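3. Materials and Procedure

3.1 The surface

All sessions used the same playing surface, a roll-up chess mat laid flat on a wooden table. We chose a chess mat for two reasons. It is familiar, so people do not stop to ask what it is for, and its squares give every position on the table a name that two coders can agree on without measuring anything. A coder who writes "d5" needs no ruler.

The grid is printed in dark teal-green and off-white, eight squares by eight, with a wide pale margin on all sides. File letters are printed along the near and far margins, the far row upside down so that it reads correctly to a person sitting opposite. Rank numerals are on the left and right margins. In the coding sheet the near left corner is always a1, whichever side of the table the participant sat on.

The mat is stored rolled, and in the pilot it would not lie flat for the first few minutes. From then on it was unrolled the evening before and left on the table overnight. We did not tape it down. Taped corners drew attention in the pilot, and two people asked whether they were allowed to touch the mat at all. The price is that the mat sometimes shifted or turned a little during a session. Positions were coded against the printed squares, so a shift of the mat as a whole did not affect them.

3.2 The box and the items

The container was a shallow white box with thin walls and an open top. It had no lid and only a few short lines of small black print on one inner wall, and we kept it otherwise plain after an earlier version of the task, run by Laimutė Kivi at Plemholm, in which a printed box led participants to line it up so that the printing faced them. The box covers several squares wherever it is placed. It was coded by the squares under it and by its angle to the grid, in three classes: straight, slightly turned, and diagonal.

Each participant was given seven small items to put away. All of them fit inside a single square with room to spare, and all could be picked up with one hand. They were set out on the mat before the participant sat down, following one of six starting layouts. The layouts were drawn up by Rūta Kļaviņa so that no two items began on neighboring squares and each quarter of the board held at least one.

3.3 Participants and sessions

Fifty adults took part, recruited through a notice at the Zupan community library and by word of mouth. Nobody was asked whether they played chess until the session was over. Each person was invited to two sessions on different days, and one person's second session was run again after a fire drill, giving 101 sessions in all. Of these, six were set aside: in four the mat had been laid with its far edge hanging over the table, and in two the coding sheet was incomplete.

Participants were told, "Please put these away in the box. Take as long as you like." No instruction was given about where the box should stand, whether it could be moved, or whether the items should be arranged inside it. If a participant asked, the session leader (Farah Ong in most cases) repeated the same two sentences.

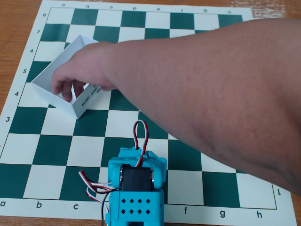 Reaching into the box was coded separately from placing an item. A reach was any movement in which the fingers went below the rim, with or without something in the hand. We had first planned to code only placements, but the pilot showed that people went back into the box often, to press an item flat, to turn it, or to make room for the next one. Some of these returns came well after the item in question had been put in. Treating them as part of the original placement would have hidden most of the arranging, and arranging is what this study is about.

Coders also marked which part of the board the forearm passed over during each reach. This turned out to matter for the order in which items were collected. An item that lies under the forearm is not hard to get at, but it is out of sight for a moment, and participants tended to leave such items until later in the session. The coding sheet has a column for the forearm by quarter of the board only. Finer divisions were tried and dropped because the two coders could not agree on them.

3.4 Where the box was put

The box was handed over beside the mat, on bare wood. Most participants moved it onto the board before picking up the first item, and most of those put it on the side away from the hand they were using, so that they reached across the squares to get to it. A smaller group left it on the wood and carried each item over the edge. These two groups are treated separately in Section 4, since the carrying distances are not comparable.

Once on the board, the box was seldom lined up with the squares. We had expected the grid to work as a guide, and the coding classes were drawn up with that in mind, but a diagonal placement was common even among people who later arranged the items inside the box in neat rows. When asked afterward, several said they had not noticed the squares. One said she had set the box "the way my arm goes," and we think that describes the pattern fairly well.

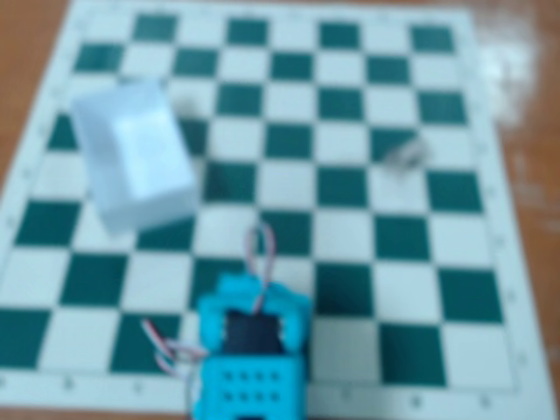 Figure 2. White box standing diagonally on the left side of the mat, with a small gray item lying farther to the right.

Items on the right side of the board were usually collected after those close to the box, although the reverse order was seen often enough that we do not call it a rule. An item lying across the line between two squares was coded to the square holding the larger part of it. Where neither coder could decide, both squares were written down and the case was settled by Prasert Saithong, who had not seen the rest of the sheet.

3.5 Coding and agreement

Forough Akbari and Farah Ong coded every session independently, working from the recordings at half speed. Soft or blurred stretches were common when something moved close to the lens. A position was entered only if it could be read from the printed squares, and otherwise the cell was left blank. Blank cells were not filled in from the moments before or after.

Agreement was high for the position of the box and lower for its angle — the line between "slightly turned" and "diagonal" was the main source of trouble. The two classes are therefore merged in the tables that follow. The full sheet, with the classes kept apart, is given in the appendix.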